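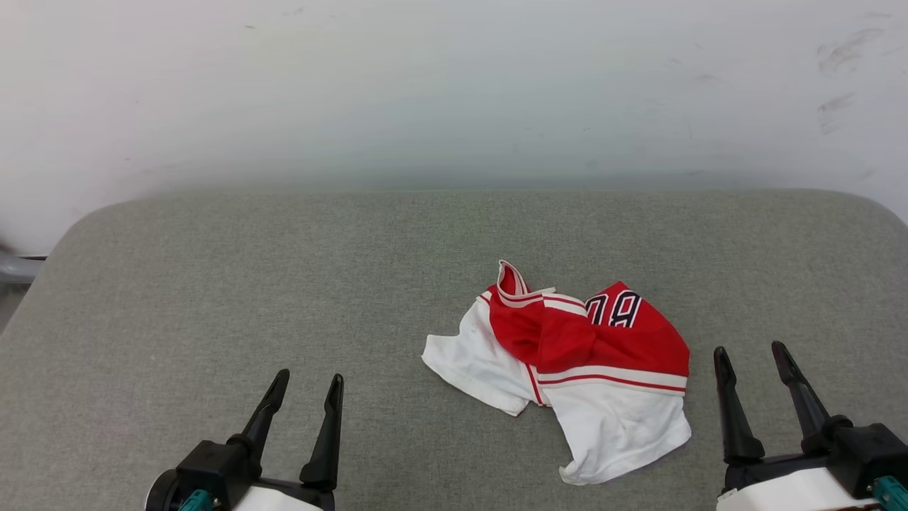

One Estmont guest wrote to us in May that she had saved her whole trip before spotting the night ferry option, and could we please mention it sooner. Good point, so it now comes first!

4. Setting up your first trip in Kahsay

Kahsay keeps your rooms, ferries and trains in one planner, and the first trip is great fun to build. Have your booking references to hand before you start.

4.1 Open Trips and tap New trip. If you want to sleep on board, switch on Night ferry now. The switch is greyed out once a trip has been saved.

4.2 Type your starting point and your first stop, for example Gastavholm to Vumbridge. Places with more than one harbour show a short list - pick the one printed on your ticket.

4.3 Enter your dates and the number of travellers. Children under 2 go in the separate box marked Infants.

4.4 Tap Add booking and type the reference without spaces. Your room or cabin should pop up with its check-in time already filled in, which is a lovely moment when you have six of them to add.

4.5 Drag the bookings into order, then tap Save.

Note: a trip can hold up to 20 bookings. For a longer tour, make a second trip and join the two under Trips, then Link.

Note: notes can be up to 600 characters long. Door codes, late check-in numbers and the name of that bakery by the harbour all fit nicely.

Caution: deleting a booking from the planner does not cancel it with the hotel or ferry line. Cancel with them first and keep their reply.

Caution: check-in times are shown in local time at each stop. Your phone's alarm may still be set to home time.

If message 331 appears, the reference has already been added to another trip. Open that trip, remove it there and go back to step 4.4.

Section last updated 22/06/2020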